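Subject: Re: [zerkness-nights] Going onto nights in September, how do you people sleep??

> Hi all, long-time lurker, first post. I start permanent nights at the Nullard sorting depot in September, 10 pm to 6 am. I've done the odd overnight before but never more than two in a row, and I was a wreck after both. What I want to know is:
>
> - do you sleep as soon as you get home, or stay up and sleep before work?
> - what do you eat and when?
> - is it worth spending money on the bedroom? I saw a blackout thing that cost more than my bike.
> - does it ever stop feeling weird?
>
> I did search the archive but it gave me 2,504 messages for "sleep" and I gave up on page three.
>
> Thanks in advance from a nervous day person

Welcome, nervous day person! And yes, the archive search is hopeless. It treats every signature with the word sleep in it as a hit, and half the list has one.

I did six years at Nullard before I moved over to the bakery side of things, so I know your shift pretty much by heart. You get out at 6, you're at the stop by ten past, and if the 724 is running you're home before the school traffic starts. If it isn't running you walk up to the roundabout and catch whatever comes. Bring a hat for that in winter, it's the windiest corner in Zerkness.

## Sleep first or sleep later

I'm a sleep-first person. Home, toast, shower, bed by 7:30, up at 2 or so. Then if I need it I take another hour around 7 in the evening. Plenty of people here will tell you the exact opposite and they're just as happy, so try both for a couple of weeks each before you decide. The thing that wrecked me in my first year was switching back and forth. I'd sleep in the morning one day, then meet somebody for lunch, then try to sleep at 4, then give up and watch TV until it was time for the bus. Don't do that! Pick one and be boring about it.

On days off I meet the normal world halfway. I go to bed at 3 am and get up around 11, and that way I still get an afternoon with people in it without starting from scratch when I go back in.

## Food

I never got the hang of a full dinner at 2 in the morning. The depot canteen used to do a shepherd's pie at that hour (lovely, and then you'd want to lie down behind the pallets). What works for me is a proper meal before I leave, soup or a sandwich on break, and something small when I get in. I quit coffee after 1 am and I was grumpy for a week and then slept much better. Tea I can't give up, sorry.

Take more water than you think. That building is dry as a cracker once the heating's on.

## The bedroom

OK, money. Please don't spend it all up front. I paid $810 for a mattress and a fancy pillow set in my first month because I was so tired I believed everything the salesman said, and I still slept badly, because the problem was light and the neighbor's dog. The mattress is very nice. I slept badly on it for a year.

Start with an eye mask and earplugs and see how far that gets you. Then deal with the door if you live with other people, then the window. I got a tension rod and a roll of Savby liner from Adeleke's, the fabric place behind the station, and they'll cut it to length for you if you go in with your measurements written down. Measure wide! Light comes in at the sides far more than through the middle, and I had to go back for a second piece.

The other thing I'd say is try to make the room one you don't mind being in at odd hours, since you'll be awake in it at times when everything is shut and everybody else is asleep. I do my bills and my emails (this one included) in there at 3 in the afternoon with a cup of tea.

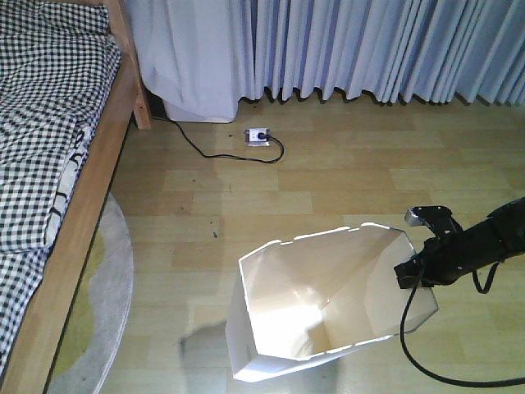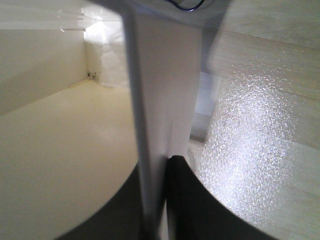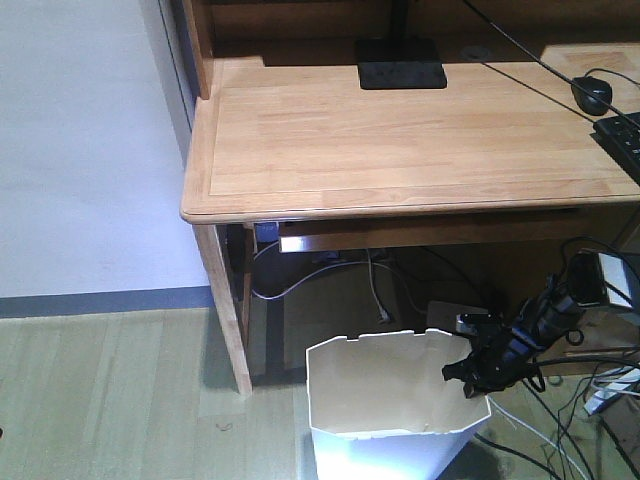
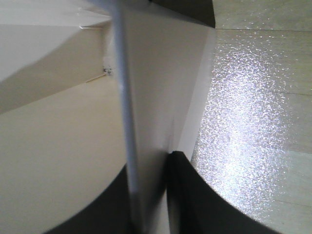
## Light, the other way round

You want it dark when you sleep, but you also want it bright when you get up, and people forget that half. In December you can wake at 2, potter a bit, and it's dark again before you've found your socks. I swapped the kitchen bulb for a 4,000 K one and I have my "breakfast" right underneath it. My sister says it's like eating at the dentist's. I feel more awake, though, so it's staying.

Going home in summer is the reverse problem. Sun full in your face on the top deck of the bus at quarter past six, and your body goes oh good, morning! Cheap sunglasses. You will feel silly and then you'll stop caring.

## Everybody else

- Tell the people who phone you what your hours are, then tell them again. My mother took two years.
- Put your phone on silent but let one or two numbers through, or you'll lie there worrying about missing something.
- Parcels: have them sent to the locker by the station. A doorbell at 10 am is the worst sound in the world.
- Book the dentist and so on for late afternoon, and never for "first thing," even though first thing seems handy when you're just off shift. You will fall asleep in the chair. I have.

## Does it stop feeling weird?

Mostly, yeah. For me it took until the clocks changed, so give it a couple of months before you panic. The third night in a row was always my worst and the fourth was fine, no idea why. And there are good bits: the shops are empty when you go, you see a lot of sunrises, and the night crew at Nullard was the friendliest bunch I ever worked with. Ask them about the good kettle. There are two in that break room and one of them tastes of pennies.

If anyone on here is still on the 724 in the mornings, could you post whether the early one is back to its old time? The leaflet I have says one thing and the sign at the stop says another.

Write back after your first week and tell us how it went!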